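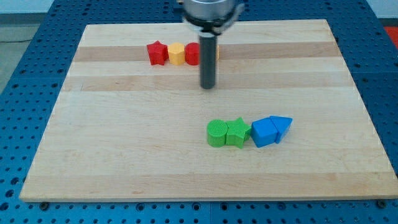 Tsegereda Belay has spent most of her working life around arms that lift things. The one she brings visitors to see at Donora's workshop in Onavville lifts nothing at all. It has a plain dark rod where the fingers would be, and it does its work by pushing small plastic blocks across a maple board. When we came in, the red and yellow blocks were in a row on one side of the board and the green and blue ones were in another row closer to us. There are stars, cylinders, a hexagon, a cube and a triangle.

"People ask me when it picks one up," Belay said. "I tell them it doesn't. Then they usually pull up a stool."

The open day is held once a year, in May, and this was the first time the pushing bench was part of it. Belay runs the bench with Adanech Gudeta, who writes most of the software. The project is called Dedico. Visitors give the arm an instruction in ordinary words, such as putting the blue cube next to the green star, and the arm tries to carry it out.

Gudeta said the hard part is that a block pushed by a rod does not always go where the rod goes. "If you touch a star on one of its points, it spins. If you touch a cylinder a little off center, it slips to the side. You have to keep looking and keep correcting. A person does this without thinking, like pushing crumbs across a table."

The system learned from people steering the arm by hand. Belay did many of those sessions herself and said her wrist still remembers them. She would be given a sentence, push the blocks until the sentence was true, and then get another one. Mistakes were kept in the data if she recovered from them.

"I was worried about that at first," she said. "I thought we should only keep the good ones. Adanech told me to leave them in, and she was right. The arm needs to know how to get out of trouble."

Before the doors opened, the two of them ran a set of 100 instructions as a check. The arm finished 87. Gudeta read the number out to every group, including the part about the ones it missed. Most of the misses were blocks pushed up against each other that the arm could not separate, and a few were blocks that ended up too near the edge of the board to get behind.

"I would like it to be 100," she said. "It was much lower in the winter, so I am not complaining."

The afternoon groups were mostly families and students from the technical college. A boy asked for all the blocks to be put in a circle. The arm worked at this for almost 4 minutes and made something closer to an egg. He was satisfied with it. A woman who packs orders for Woldemariam, the parts supplier across the road, asked whether it could straighten a line of boxes. Gudeta said the same method might help with that, but that boxes are heavier and nobody at Donora has tried it.

Belay was asked several times whether the arm would be faster with a gripper. She said it probably would for some tasks. "But there are things you don't want to grab. Things that are flat, or too wide, or packed close together. Pushing is a skill too, and we didn't have much of it."

She and Gudeta plan to add more shapes over the summer and to try a board with a different surface, one where the blocks slide more easily. Gudeta expects the numbers to drop when they do.

"They always drop when you change something," she said. "Then you go back to the bench and do more sessions."

Belay said she had already asked for a better chair.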